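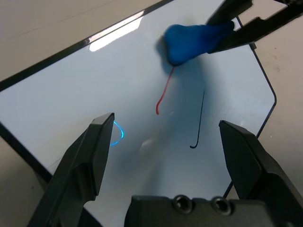
Slide 1. Two grippers, blue modeling clay and three wires on the white board. Wrist camera view, Camberg open day.

Leave this slide up while people sit down. Start when the door closes.

Good afternoon. This talk is on the open day we held at Camberg in January, and on the clay and wire table in particular. I'll leave the other stations for questions.

We had 488 visitors through the hall. Most were from the area and many had never stood next to a working arm. The clay table was the stop people stayed at longest.

Point to the clay, upper right. One gripper is open around it. The other gripper is the one closest to us, at the bottom, because the camera rides on that wrist. Mention that visitors saw this same view on a monitor beside the table. Parents watched the monitor, kids watched the arms.

Point to the wires: red, black, blue. The task was to pick up a wire and push one end into the clay. It sounds easy. Clay gives when you squeeze it, and a thin wire lying flat on a glossy board is hard to get hold of. Say that plainly. Visitors asked why we didn't pick something harder, and the operators let them try it with kitchen tongs.

Pause for tongs. Pass them around if the group is small.

Next, how the demo ran. Each turn was 90 seconds. We did 13 turns an hour with a reset in between. Resetting meant rolling the clay back into a lump and laying the wires out again by hand. Plan for a second person at the table if you do this. We had one in the morning and two after lunch, and the line moved better after lunch.

Point to the glare near the upper left edge of the board. The overhead lights reflect off the white surface. The arms also throw shadows across the middle. Ravumex, who lent us the hall, could not dim one row of lights without dimming all of them, so we left them on. Next time I would bring a matte board.

Questions we got most:
Does it know what it is making? No.
Can it feel the clay? It has no touch sensing. It works from the cameras and the finger position.
What does it cost? The pair of grippers came to 800 dollars, arms not included.

Close with the Prudalus visit. Their training staff came at 3 p.m. and asked to borrow the table for their own open day. The Luo station goes with it, same crates.

Handout is at the back. Take questions until the room is needed.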